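Collecting Demonstrations for Imitation Learning: Handout 4
5 May 2019
By Romain Guérin

Last session covered the policy network. This one covers where its training examples come from. A policy trained by imitation copies what is in the set, including the pauses and the bad habits, so most of the work is done before any training starts.

We collect in simulation first. The kitchen scene is called Gromel and runs on the lab's simulator, Vaher. Each demonstration, or episode, is one person driving the arm through one task from start to finish. At every time step the recorder, Nullov, stores the camera images, the joint positions, the gripper opening and the command that was sent.

Each step keeps more than one view. The outside views give the layout of the counter and the pose of the arm. The close view gives the fingers and whatever is between them. A grasp that looks fine from across the room can be off by a finger's width up close, and the policy needs input that shows the difference. 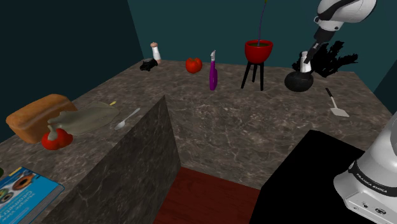
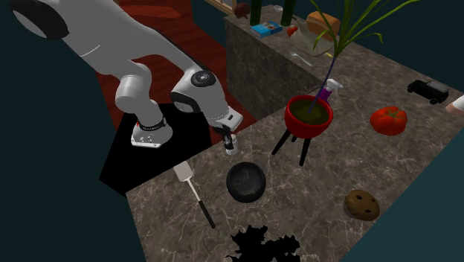
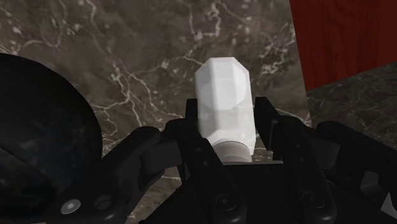 Fig. 2. Views from one session in the Gromel kitchen. The first two show the arm over the counter; the third is the close view, with the white bottle between the gripper fingers.

Clutter stays on the counter on purpose. If the target object is always alone, the policy learns to reach for anything that is not stone. The other items should be moved between episodes, and the target should not return to the same spot twice in a row.

Rules for your own set

Record 135 episodes per task. Keep each one under 800 steps. If you run over, stop and start again.

Move at a steady speed. Long pauses teach the policy to stand still.

Mark failures as failures and keep them in a separate folder. Do not delete them. We use them in August for the success classifier.

Hold out 26 episodes for validation before you look at any results. Pick them at random across layouts.

With 2 operators on a task, write the operator's initials in the log. People approach a grasp differently, and a set that mixes two styles can average into a motion neither person made.

Replay a few episodes from the stored commands before you hand in the set. If the replay drifts from the recording, check the time stamps first.

Reading for next time: the Ginley notes, sections on action scaling and camera placement.

Contact: Romain Guérin, course office | © 2019 Ginley Robotics Teaching Group | Back to top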